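Section 4: Launching the tender from the side garage

Read Section 3 before you start. The Skulard tender garage needs two people, one at the winch control and one on the platform. Do not launch in wind over 25 knots or while the yacht is making way.

1. Switch on the garage hydraulics at the main panel and wait for the green lamp.
2. Open the shell door fully. The winch will not run until the door lock closes.
3. Hook the lifting bridle to the tender. Check that both shackle pins are moused.
4. Fit the bow and stern lines before the tender leaves its chocks.

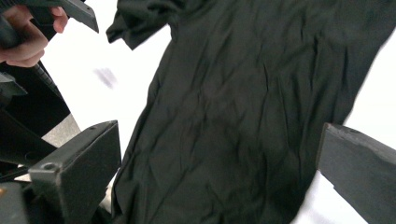
Text: Urmas Ozoliņš
Technical check: Eduard Sýkora
Revised June

5. Run the beam out to the stop. Keep the tender level with the two lines.
6. Lower at slow speed until the tender floats, then pay out 13 inches of slack and unhook.

Caution: The beam is rated for 800 kg, including fuel and gear. Nobody may ride in the tender while it is on the hook.

Note: On yachts fitted with the Kinska winch, the slow speed button must be held down. Releasing it stops the drum at once — wait for the load to settle before pressing it again.

Grease the beam rollers every 200 launches. For recovery, go to Section 5.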